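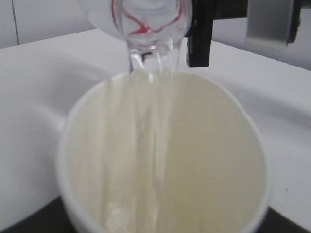 往白色大杯里倒

主题：降一个级别打，到底值不值？（业余拳击/综合格斗）

楼主 左手刺拳阿杜
刚报了一月份Civemcombe的业余赛，从70公斤级往下走一级，兴奋得昨晚没睡着！以前总碰上比我高半个头的，刺拳根本够不着人家。这次降下来臂展终于不吃亏了，教练也点头了。有降过级的兄弟来聊聊吗？

2楼 老馆长的沙袋
恭喜报名！不过泼点冷水：臂展是占便宜了，可对面的速度也上来了。我当年降级第一场，头一回合光看见人家的脚在动，拳从哪儿来的都不知道，哈哈。

3楼 Mpho Le Roux
不太同意楼上。速度是能适应的，找轻一级的陪练多打几次就行。我在Joubert拳馆跟小个子打了两个月实战，上场一点不慌，点数赢的，特别过瘾！

4楼 老馆长的沙袋
两个月天天有轻量级陪练，那是你们馆人多啊。我们这边凑一对都难。

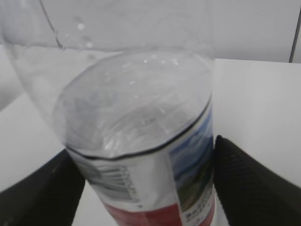 5楼 地面技小学生
我关心的是体重。楼主现在平时多重？要是平时就超不少，我真心劝你留在原级别，把抱腿和防摔练扎实了比什么都强。

6楼 左手刺拳阿杜
回5楼：平时超2公斤，慢慢吃下来的，没打算赛前硬脱水。我报的是拳击，不用防摔😂

7楼 地面技小学生
看标题以为两样都打……那没事了，2公斤完全可以，冲！

8楼 Mpho Le Roux
Civemcombe那个场地我去过，748个座，坐满了声音特别大，角落里喊什么都听不清。跟教练提前定好手势，真的有用。

9楼 Helard后街
我还是站2楼。业余赛回合短，头一回合丢了很难追。建议前三十秒别急着换拳，先用刺拳量距离。

10楼 左手刺拳阿杜
都记下了！今晚就去跟教练商量手势，打完回来发战报，输赢都发！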